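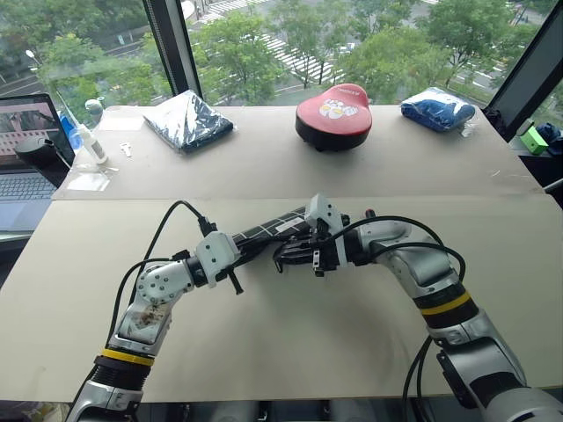
Filipa Rebelo wrote back after the draft went round: why two arms, one arm with a decent clamp on the bench would've done it for half the money. Start with that. Read it out. She's right about the money.

Then: who I am, keep short. Shared shop at Geststead, bench upstairs by the big window. Evenings mostly. Project is called Plinanier, don't explain the name unless asked.

THE POINT. A clamp holds a thing still. I wanted two hands that can both move the same long thing without fighting. Rod is the simplest long thing I could think of. Black, white grid wrapped on it, so any twist shows up by eye. Pause here, let them look at the grid.

Left side: bracket gripper. Flat, stiff, dumb. Right side: the multi-finger hand. Different on purpose. People ask this every time so say it before they do.

Money slide (no picture, just say it). 3,980 all in, both arms, secondhand parts in there. Does NOT include the laptop. Does not include the fingers I broke.

What went wrong, go fast
- two stiff position loops on one rigid rod = they pull against each other. Motors got hot, rod popped out of the bracket. Scared Chae half to death
- fix: left arm leads, right arm goes soft and follows. Should of done that first
- cables. Loops over the top of both arms, long slack. Short ones snagged at the elbow on every big reach. If you take one thing home, leave slack
- fingers closing too early, before the rod was all the way in. Added a half second wait. Ugly, works

Numbers. 79 clean handovers in a row is the best run. Target is 1,000 without me touching anything. Don't oversell, we are not close. If someone asks about speed: slow. Slower than you.

Next objects: soft stuff. Fabric in plastic bags, the bags are shiny and slide around and depth goes to garbage on them. Round padded thing too. Rod first becuase it doesn't change shape. Don't promise dates, last time I said May and people remembered.

Stendska controller board, somebody will ask. Yes still on it. No I wouldn't buy it again, the docs are thin, ask me after.

Back to Filipa. One arm and a clamp: fine if the rod never has to leave the bench. Mine has to tilt and travel with both ends held. Let her answer if she's in the room.

Safety bit, do not skip!! 2 stop buttons, one per person. No hands between the arms when power is on, me included.

Questions, ten min. Water. Give the clicker back to Chae.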